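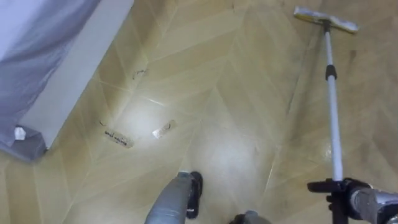

Stunt coordinator credit on Trestlow - who was it?

Forum: Film and TV crew talk
9 replies

pellworth
I've been going through the end credits of Trestlow for a list I keep of stunt crews, and I'm stuck. The series page on the database has Boris Matoušek as stunt coordinator for all 8 episodes. The credits on my copy say Radoslava Doležal for the first four, then both names after that. Does anyone know which is right? I'd also like to know who doubled the lead in the quarry fall, as there is no name against it anywhere I've looked.

gantry_lad
Both are right, more or less. Matoušek was brought in when they moved to the second block. Before that he was on Kirano and couldn't have been in two places. The database just copies whoever was listed on the last episode.

pellworth
Thanks. Do you have a source for the Kirano dates? I don't want to change the list on a guess.

gantry_lad
There was an interview in the Bitow newsletter, the August one. He says he finished on Kirano on a Friday and was on a train to the Trestlow set the same night. I haven't got it to hand but I remember that bit.

Osric B
I don't agree with this. Matoušek was on Trestlow from the start as fight arranger. It's a different job and it gets its own card, further down, after the drivers. Moving from fight arranger to coordinator halfway through is not the same as being brought in. Doležal ran the high work and the water work for the whole series, whatever the cards say.

gantry_lad
Fight arranger on episodes one and two was Kazimír Slanina. I have the disc.

Osric B
Then your disc has different credits from mine. I'm looking at it now and Slanina is under "stunt performers", fourth name down.

marrowfield
There are two versions. The one shown first had the short credits, and the disc release has a longer roll with corrections. Slanina is fight arranger on the first and performer on the second, so someone asked for it to be changed. It doesn't tell you who did the work, only who won the argument about the card.

On the quarry fall, I'm fairly sure that was Tibor Farkas. He has it on his reel, or he did when the reel was still up. The reel lists a 9 metre fall into boxes and a stair fall in the same costume. He started out as a gymnast, then did horse work for a few years before anyone used him for heights. There's not much written about his early career and half of what there is has been copied from one fan page.

pellworth
That's very helpful, thank you. Is the horse work credited? I've only got him from Trestlow onwards.

marrowfield
Some of it. He was one of the riders on Šindelář, uncredited in the battle but credited in the market chase. Margus Kütt was horse master on that one and used the same small group of riders on everything he did. If you look up Kütt's other films you'll probably find Farkas somewhere near the bottom.

Osric B
The quarry fall was not Farkas. He's too tall. Compare the shoulders when the double turns before the edge. I've always understood it was Slanina, and it would explain why he's listed with the performers.

marrowfield
Slanina had a bad knee that year and wasn't doing falls. He said so himself at the Q&A after the screening. I was there, and he was asked about the quarry directly. He said "that was Tibor" and moved on to the next question.

Osric B
All right, if he said it. I'd still like to see it written down. The shoulders look wrong to me.

quillet7
New here, been reading for a while. I'm not crew but my cousin was an extra on Trestlow, one of the 700 they had for the bridge scenes. She said Doležal was giving the safety talk every morning in the second block as well, so I think Osric is right that she stayed on through the whole thing. She couldn't tell me anything about the quarry as the extras weren't there for it.

gantry_lad
I never said she left. I said he joined as coordinator in the second block.

quillet7
Sorry, I read it wrong.

Kesterby (moderator)
Moved this from General. Please keep it to credits. Also, pellworth, the reply counter at the top has stopped updating on moved threads, we know about it.

pellworth
Fine by me. This is what I'm putting down for now:

Episodes one to four: Doležal, stunt coordinator.
Episodes five to 8: Doležal and Matoušek, stunt coordinators.
Fight arranger, one and two: Slanina on first showing, not on disc.
Quarry fall: Farkas, from the Q&A, disputed.

I've left Matoušek off as fight arranger unless Osric can post the card. It's entry 2316 on my list if anyone wants to check the wording against the others.

Osric B
I'll post the card at the weekend. It comes after the drivers and before the catering, very quick, you have to pause it.

marrowfield
Could you get the whole roll while you're at it? I'd like to see whether Kütt is on there. There are two shots with horses in episode six and I've never known who supplied them.

Osric B
Will do - might take a few goes as the text is tiny.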